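Temholm to Change Trash Pickup Schedule, Add Food Scrap Route in March

30th January

Households in Temholm will put their trash out once every two weeks instead of once a week starting in March, under a schedule the town council approved at its regular meeting. Food scraps will be picked up weekly on a new, separate route.

The change covers all homes with curbside service inside the town limits. Apartment buildings with shared dumpsters stay on their current schedule, and so do businesses, which arrange their own hauling.

The council voted for the plan after a public hearing that ran past its planned closing time. The town received 143 written comments before the hearing. Of those, 47 supported the new schedule as written. The rest were opposed or asked for changes, most often a larger cart or an exemption for families with children in diapers.

Both requests made it into the final version. Homes with a child in diapers, or with a resident who uses medical supplies that create extra waste, can apply for a second trash cart at no charge. The form will be on the town website and at the front counter of the town hall. Applications have to be renewed every year.

Trash collection is handled by Medero, the hauler that has held the town contract through two renewals. The company told the council that its trucks were going out well under capacity on the streets north of the creek and that fuel and landfill fees had both gone up. Keeping weekly pickup would have meant a higher bill for each home, according to the staff report given to the council.

Under the new schedule the yearly fee will stay at its current level. It is billed with water and sewer, and that will not change either.

The food scrap route was tested last year in the Trokari neighborhood, where 129 homes took part. Staff reported that trash set out by those homes got lighter during the test, with the biggest drop in the summer. Some residents complained about smell and flies in hot weather, and a few reported raccoons. The bins handed out for the full program will have a locking lid, which the test bins did not.

Each home will get one small outdoor bin and a roll of liners. Meat, bones, bread, coffee grounds, fruit and vegetable scraps, and plain paper towels can go in. Plastic bags, diapers, pet waste and foil cannot. A list will be printed on the lid of the bin.

Residents who compost at home can decline the bin. They will not get a lower bill. 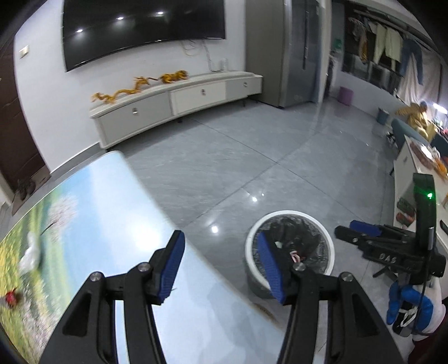

By the Temholm Desk

Several speakers at the hearing said two weeks was too long to keep bagged kitchen trash in a small home without a garage. The staff report said food makes up most of what causes odor in household trash, and that a small indoor can should be easier to manage once scraps are kept out of it. It recommends tying bags shut before they go into the outdoor cart. Loose trash will not be collected.

The streets will be split into two groups, with Shi Road as the dividing line. Homes north of the road will have pickup in the first week of the new schedule, and homes to the south in the second. A map and a printed calendar will be mailed to every address before the first pickup. Recycling stays on the same day and the same two-week cycle as now.

Holiday pickups will move back one day, as they do today.

Carts should be at the curb by 6 a.m. with the lid closed and the handle facing the house. For the first 30 days, drivers will leave a notice on carts that are overfull or set out in the wrong week. After that, overfull carts will be left at the curb until the extra bags are removed. The council dropped a proposed fine from the plan before the vote.

Extra bags can be taken to the transfer station during its normal hours. The per-bag charge there was not part of the vote and remains the same.

The council will review the schedule after one year. Staff were asked to report on missed pickups, complaints and the weight of trash and food scraps collected. A motion to hold the review after six months failed.

Questions about the new schedule can be sent to the public works office or raised at the next council meeting, where residents may speak for up to three minutes each.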